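Last updated August 29, 2023

We use cookies to keep you signed in and to remember your settings. By continuing you accept this.

Moving a wood dining table three states in a rented truck, how do I pack it?

Posted by Stella Sang

I'm moving to Toledo with my mother's dining table and would like it to get there without new scratches. The drive is 700 miles. The table has a wood top with an oil finish, and the legs come off with bolts. I can get moving blankets from the truck company. Do I wrap the top in plastic first, then the blankets? And does it ride flat or on its edge? The movers I called, Gumness, wanted $262 just to crate it, so I'd like to do it myself if I can.

Wondimu Moges

No plastic against the finish. In July heat the inside of a truck gets very hot, and plastic wrap can trap moisture or leave marks on oil or wax. I learned this on a sideboard and had to refinish the whole top.

Take the legs off and put the bolts in a bag. Tape the bag to the underside, or keep it in the car with you. Dust the top well before you cover it, or the grit will get rubbed in for the whole drive. Then a clean cotton sheet, then two blankets, then stretch wrap over the outside of the blankets to hold everything together. Tape only goes on the stretch wrap. 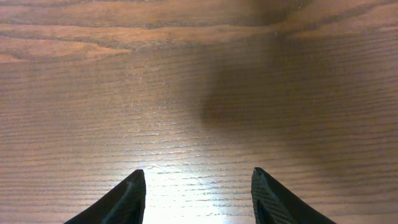

Stand it on a long edge against the wall of the truck, with a folded blanket under it, and run two straps across. A mattress on the other side works well as padding. Laid flat, it will end up with boxes on top of it no matter what you tell your helpers.

When you get there, unwrap it the same day and leave it a week before you put any oil on. If the new house is a lot drier than the old one, keep it away from the heat vents.

rornora_156

I just shoved mine in with the couch cushions and it was fine. It was only 19 miles though.

Stella Sang

Thanks, both. I didn't know about the plastic. I have old flannel sheets, so I'll use those under the blankets. The bolts are going in the glove compartment.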